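The Kura Fitted Sheet in Sage

Pristemow bedding, twin to king

We've carried bed linens in the Clurkberg shop for years, and the Kura is the first fitted sheet that three of us on staff took home in the same month. I'm one of them. It has been on my spare bed since November and I still get a little pleased with myself when I walk past the door!

First, the color. Sage is a hard one to get right (too gray and the room looks tired, too yellow and you're sleeping on pea soup) and this one lands on a soft, leafy green that looks great against plain white paint. If your walls are white and you've been meaning to do something about it, a sheet is a much cheaper way in than a weekend with a roller.

The cloth is 100 percent cotton with a brushed finish. It feels broken in from the first night. It will wrinkle, a bit, the way cotton does, and I like it that way. Smooth it with the flat of your hand after making the bed and you'll be left with the shallow kind of creases that make a bed look slept in and comfortable. If you want it crisp, iron it damp, on medium.
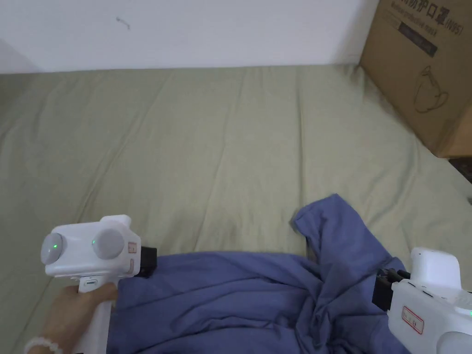

The other thing I love is how well it stays put. My spare bed is pushed up against the wall, so that long side is a real pain to reach, and with my old sheet the far corner popped off every time I used the bed for anything other than sleeping. And I use it for everything! Folding shirts, sorting the winter closet, parking a cardboard box until I decide where its contents live. The Kura has elastic all the way around the hem, and the pockets are deep enough for a mattress with a topper on it.

A mid-tone green is also a very nice background for laundry. Blues and whites show up clearly on it, so you can find the sleeve you're after without turning the whole shirt over twice.

Sizes: twin, full, queen, king
Fabric: brushed cotton, 100 percent
Hem: elastic on all four sides
Colors: sage, oat, ink
Sold singly; pillowcases are separate

Care

Wash warm with similar colors, and do the sage by itself the first time. Tumble dry low and take it out while it's still a touch damp. Skip the fabric softener, please. It coats the brushed side and you lose the very thing you paid for.

One small gripe: the tag that marks the long side is tiny and the same color as the sheet. I put a stitch of red thread on mine.

Swatches are free at the counter, or write to us and we'll mail you one.

Brisa Manríquez, linens

50 shares | 3 comments

Related items
Kura Pillowcase Pair in Sage
Kura Fitted Sheet in Oat
Cortés Cotton Blanket
Cortés Quilted Mattress Topper

Contact us | © Pristemow | Back to top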